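We use cookies to remember your language and to count visits. Accept all | Settings

Sana hand gripper: set-up and recording guide
Section 4. Recording the pick-up examples

Before you begin this section, the gripper must be charged and paired with the recording computer (Section 2) and the jaw width must be calibrated (Section 3). If you changed the fingers after the last calibration, please return to Section 3 first. The old calibration will be accepted by the software without any warning, but the widths in all your files will be wrong.

One episode in this guide means one complete recording: from open jaws, to the object, to the place where it is put down, to open jaws again. One set is 20 episodes with the same object. For a new task we ask for 400 good episodes before the first training.

4.1 Preparing the table

1. Choose a table with one plain color. White or light gray works well. A shiny table gives reflections which the tracking can take for real points.

2. Wipe the table and let it dry.

3. Put the lamp so that the light comes from two sides. A soft shadow under the gripper is normal and you do not need to remove it. A hard, black shadow with sharp border should be avoided.

4. Place the object of the task anywhere on the half of the table which is far from you. Do not mark the position with tape. The learning system would learn the tape.

Note: Bags, straps and wrapping may stay on the table if the task will have them in real use. Keep them in the same set from the first episode until the last. Move them a little between the episodes, the same as the object.

4.2 Checking the fingers

1. Hold the gripper by the handle and look at both fingers from above. The screws in the fingers must be tight. Use the small key from the box, and turn only until you feel resistance.

2. Press the trigger slowly to the end and release it. Both fingers must move the same distance. When one finger is late, clean the rail (Section 7.2).

3. Look at the inner faces. Light scratches do no harm. Replace the finger if there is a crack, or if the edge has become so round that a coin slips out.

Caution: Keep your other hand away from the jaws when you test the trigger. The spring is stronger than it looks.

4.3 The start position

Every episode begins from the same kind of view. The model uses the first images to understand where the jaws are, and if they are hidden or half closed at the start, it learns the approach badly.

1. Open the jaws completely and keep the trigger free.

2. Lower the gripper over the near part of the table, with the fingers pointing away from you and a little down.

3. Check the live picture on the computer. The two fingers should stand left and right in the lower part, with free table between them. It is allowed that one finger shows less than the other, but the inner end of both must be visible.

4. Keep the hand still and wait for the short tone. In a good start view the jaws are open and hold nothing, and the other things on the table are farther away, out of their reach.
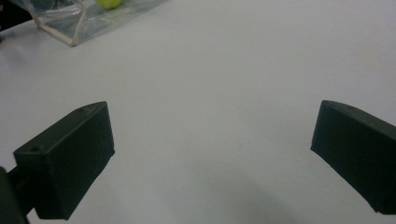 4.4 Recording one episode

1. Press the side button one time. The light becomes green and the recording runs.

2. Move toward the object in one calm motion. Do not stop in the air to think. If you are not sure which way to go, cancel and begin again.

3. Close the jaws on the object with the trigger. Lift it a hand's width from the table.

4. Carry the object to the target place and open the jaws fully.

5. Draw the gripper back, then press the side button again. The light goes off.

6. On the computer choose Keep, Failed or Delete.

Use Failed when the object fell or was missed but the recording itself is clean. We need these files also, they are trained separately. Use Delete when a sleeve covered the camera, when somebody talked to you and you looked away, or when you pressed the button by mistake.

Note: A natural speed is better than a very slow one. In the first Trorance set, Flora Rennie recorded everything so carefully that the trained arm needed half a minute to reach a cup. The set was recorded again on a Saturday at normal speed.

4.5 Changing things between episodes

After each episode, change the position of the object. After each set, change also one of the following:

- the direction of the light
- the height of your hand at the start
- the person who holds the gripper

Do not change all of them together. When the training gives a bad result, you will want to know from which set it comes.

4.6 Messages during recording

Code 120: Tracking lost. The camera sees too few points. Move back to the start position and wait for the tone. If it comes often on a plain table, put something with a pattern behind the table, not on it.

Code 452: Jaw width out of range. The trigger was pressed before the tone. Delete the episode and repeat the calibration if the code comes two times in one set.

4.7 Ending the session

1. Press Close session and leave the gripper connected until the copy is finished.

2. Write the name of the operator and the object in the session sheet. Trinity Whitfield checks the sheets for the Tavville and Strachan sites and will send back files without a name.

3. Close the jaws before you put the gripper in its case.

3 comments | 12 shares

Related pages
Section 3. Calibrating the jaw width
Section 5. Sorting and uploading episodes
Section 7. Cleaning and spare fingers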